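Dry hands, again, and the tallow thing

Mon 18 March

Quick one because I have to be out the door by lunch. A few of you asked if I'm still using the tallow balm. Yes and no.

Backing up. In December my knuckles split. Every winter, same spots, right hand worse than left. I'd been going through the Plovora lotion like water (big pump bottle, smells like cucumber) and it felt nice for maybe ten minutes and then nothing. So I bought a tin of the Grultov balm. Beef tallow, beeswax, a little lavender. That's the whole label.

First week, hated it. Greasy. Smelled a bit like a pan. Left prints on my phone, on the car door, on a library book, sorry. I was using way too much. You need a bit the size of a lentil, warmed up between your palms first. Damp hands too, right after washing, don't dry them all the way.

Once I worked that out it was a lot better. Knuckles closed up. Cuticles still ragged but they always are, I pick at them in traffic.

Things I'd tell you before you buy a tin:

Keep it somewhere cool. Mine went soft on the bathroom shelf and set again all grainy. Still fine to use, just feels like sand for a second.

Not on my face. I tried it 6 nights and got bumps along the jaw. Your skin may be diffrent.

Go easy on the lavender kind if scents bother you. The plain one is better and I don't know why I didn't get it to begin with.

Cotton gloves at night. Look silly, work great. I wear through them at the fingertips so buy the cheap ones.

I also tried the Stakholm hand cream, which everybody at work swears by. It's OK. Thick, white, sinks in faster than the tallow. Good for daytime when I have to touch paper. Doesn't do much overnight. I've got both going now, cream in the bag, tin by the bed, and thats probably where I'll stay.
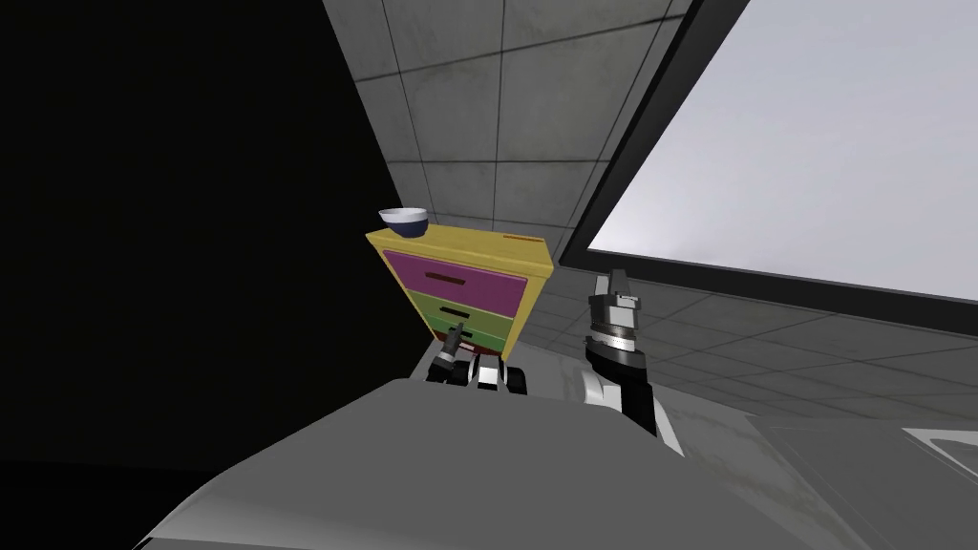
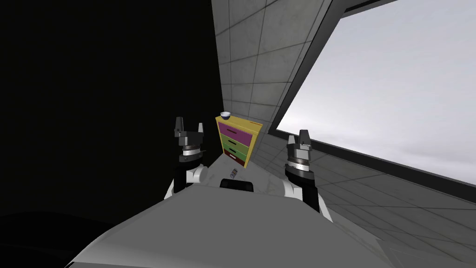
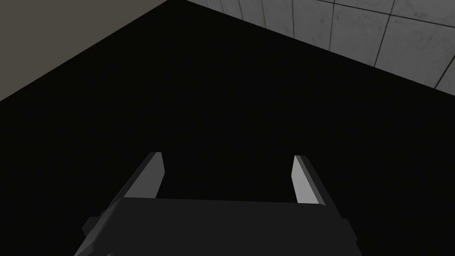
Simulated, all three.

Soap matters more than I thought, by the way. I switched the kitchen one to a plain Yazdani bar, no color, no scent, and the tight feeling after dishes mostly went away. Should have started there. Would have saved me the money on the tin, maybe. Hot water is the other one. I like it scalding and I know I know.

Someone asked about shea instead of tallow, for those who don't want an animal fat. Haven't tried it on its own yet. I have a lump of the raw stuff in the cupboard and I'll melt some down when I get a free evening, probably with a bit of olive oil so it spreads. Will report back. If you've done this and have a ratio that doesn't turn out like candle wax, leave it in the comments please.

OK, gotta run.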